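The Second Life of a Kitchen Radio

When the toaster quits, most of us don't ask why. We buy another one. Kamran Bugti spent 11 years selling small appliances in Movstead before he started fixing them, and he says the change began with a kettle a customer wanted to throw out over a loose wire.

His shop, Nikthorpe, opened in a former shoe store in August. People bring in lamps, fans, radios and mixers, and he charges a flat fee to look at them. In the first year he repaired 532 items. Another 156 were beyond saving, and those were stripped for switches, knobs and screws that now fill the drawers along the back wall.

The work is slow. A radio may take an afternoon, and the bill has to stay below the price of a new one or the owner will walk away. Bugti turns down jobs when he thinks the owner would be better off spending the money on something else. He once talked a man out of fixing a bread machine the man admitted he had never liked.
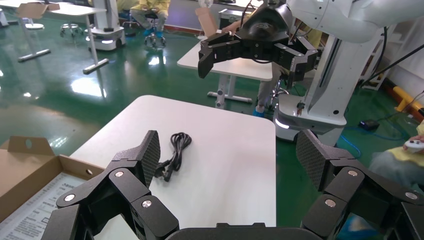 Cords are the most common problem he sees. They get pinched behind counters, chewed by dogs and wrapped tightly around hot irons, and after a few years the wire inside gives up near the plug. Bugti tells customers to store them in loose loops, the way the black one is lying on the white table, and to keep the printed sheet that came in the box. Most people lose the paperwork within a week. He keeps old manuals in a filing cabinet and has 300 of them, a few for models that haven't been sold since the seventies.

Parts are harder. Many newer machines are glued shut, and some makers won't sell a replacement motor to a small shop. Bugti buys from Sethi, a dealer two towns over that clears out closed factories, and he gets the rest from dead machines. A Zonden mixer from his mother's kitchen has supplied gears for four others.

He doesn't expect the shop to make him rich. It covers the rent and pays one part-time helper, a retired bus mechanic who prefers the fans. On Main Street the lights are on until 7 p.m., and there is usually a lamp in the window waiting for somebody to pick it up.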